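Moving the kitchen, week three

We bought the flat in Plutcombe in August knowing the kitchen would have to go. The old one had four cupboards, one of which didn't open, and a sink under the boiler. Đạt Bạch from Holub came to measure up and quoted £2,085 for the fitting, units not included. We said yes the same evening.

The plumbing took longer than planned. The stopcock had been painted over at least twice and the pipe behind it was lead, so that was another day and another bill.

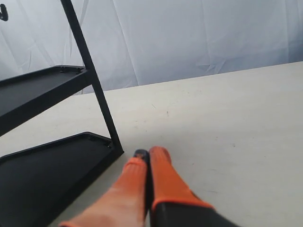 Where everything is going

I wanted less on the worktop this time. The plan is a deep drawer for pans by the cooker and rails or racks for the things we use daily. I looked at the Cisier range and the Stukach one. Stukach is dearer but comes in narrower widths, and our gap by the window is only 15 cm.

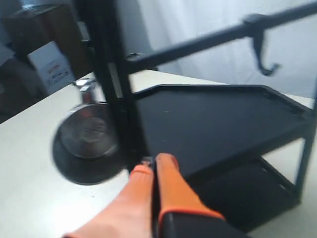 Black metal rack, with a hook on the top rail.

Mugs will hang up, plates will go in a drawer. My mother thinks plates in a drawer is wrong -- she may be right, we'll see.

Worktops next. We went for a pale one in the end, after almost six weeks of carrying samples about. Dark looked good in the shop but our kitchen faces north and gets very little sun. Fitting is booked for eight in the morning, so we need the hall clear the night before.
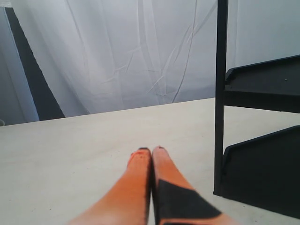 Off-white tabletop.

Still to sort out: tiles, the light over the sink, and whether the fridge door will clear the radiator.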